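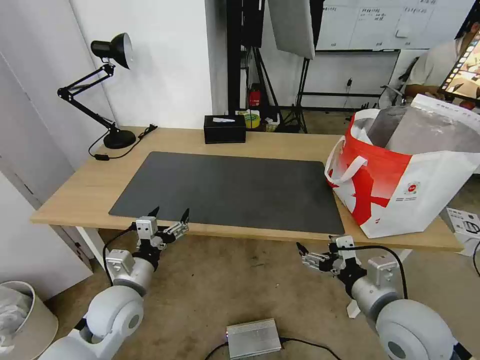
Cindalwood Shared Kitchen and Workroom
Progress report on the Ziltberg small grant
April 28, 2020

Thank you again for the grant. We've had a very good first stretch and there is a lot to tell you, so I'll take it in the order of the headings in our application and put the money near the end.

The workroom

When we applied, the small room beside the kitchen had one wobbly card table in it and a stack of chairs. It now has proper work tables with light wood tops and white metal legs, all ordered through Furnport, and they have made more difference than I ever expected a table to make. They're a good height for standing or sitting, they don't rock, and people have started drifting in to use them outside the booked sessions (the seed-saving group has more or less moved in!).

We put a big dark grey mat over the top of the sorting table. The original plan was a vinyl cloth, which was in the budget, but the mat stays flat, it wipes down in a few seconds, and pale things like garlic skins and bits of onion paper show up on it straight away. It cost less than the cloth would have, and the difference went toward a black jointed desk lamp. The lamp is wonderful for fiddly jobs. You can fold it right out over your work or push it back toward the wall, and the switch is on the cord, so nobody has to lean across the food. A box of tissues lives at the back of the table for wiping hands and the odd spill.

The carpet is still the one thing I'd change. Beige carpet and chili flakes are not friends. We've got a lined wastebasket close to the table, which has helped a great deal, and there is a quote coming for a washable runner.

The dry goods swap

This was the part of the application we were least sure about, and it's become the favourite. Members bring in whatever they've bought or grown too much of, and it's sorted into bowls, bagged and taken home by somebody who'll cook with it. We had planned to begin small with rice and lentils. Instead the first sessions were almost all flavourings, and we let that happen.

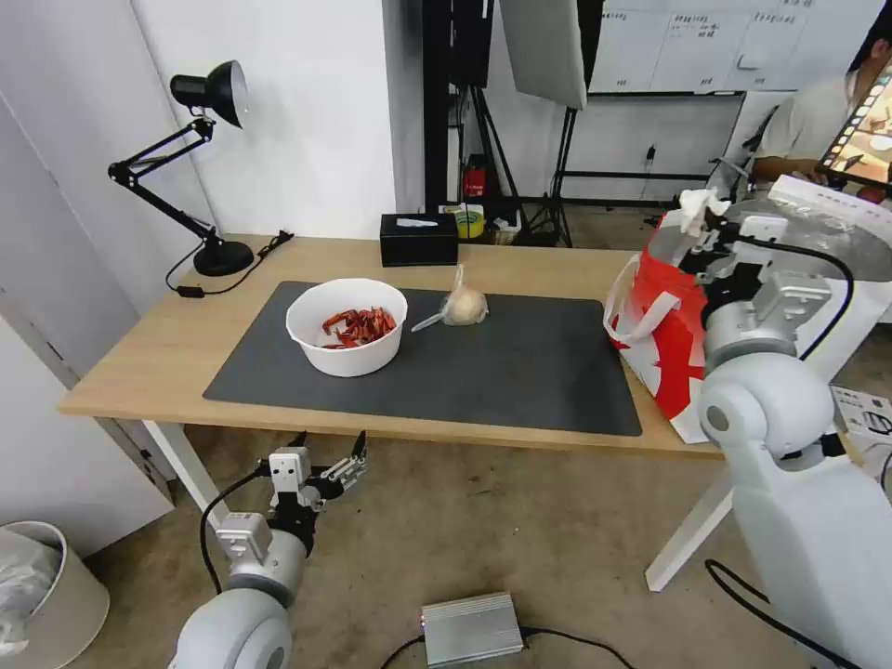

Dried red chilies and garlic have been the big movers. Chilies go into a plain white plastic bowl first so that people can look them over and pick out any stems or broken pods, and garlic stays in its thin plastic bag until someone wants it, which saves sweeping up the papery bits twice. Over the first stretch we handed on 278 small packets of dry goods of one sort or another. I'd pencilled in 100, and thought even that was ambitious!

The recipe cards have gone well too. Jaidee, the noodle place two doors down, let us copy out their chili oil method, and the card has been reprinted twice already. There's a garlic and vinegar pickle card to go with it, and a milder chili jam for those of us who like to taste our dinner.

Carry bags

We asked members to bring back any sturdy shopping bags they had at home, the sort with soft handles and a flat bottom, and now we don't have to buy any. They stand on the right-hand end of the table while sorting is going on, and the rule is that anything heavy goes in the bottom. A bright bag is much easier to spot on the shelf at pickup, so the red ones always get claimed first.

Spending so far

Grant received: $2,711
Tables, mat and lamp: nearly half
Bowls, bags, labels and card stock: $357

The balance is being held for the runner, more lidded containers and the printing of a second set of cards. All receipts are in the folder we share with your office. The container line is running a little under what we budgeted and the printing line a little over, and we'd like your okay to move money between the two.

What's next

Labelling is the job I most want to improve. At the moment we write the contents and the month on masking tape, and the March packets are already getting hard to read. A stamp and some proper stickers would fix it. We'd also like a second lamp for the other end of the room and a shelf above the back of the table, so the lamp, tissues and tape can come up off the work surface.

A drafted shelf plan, with measurements, will come to you separately in the next couple of weeks. If you'd like to see the room in the meantime, please come by and bring a jar for some chili oil.

Recent items
Ziltberg small grants: how to report on your project
Recipe card: chili oil, the Jaidee way
What we can and can't take at the dry goods swap
Cindalwood kitchen booking form
Shelf plan: your ideas wanted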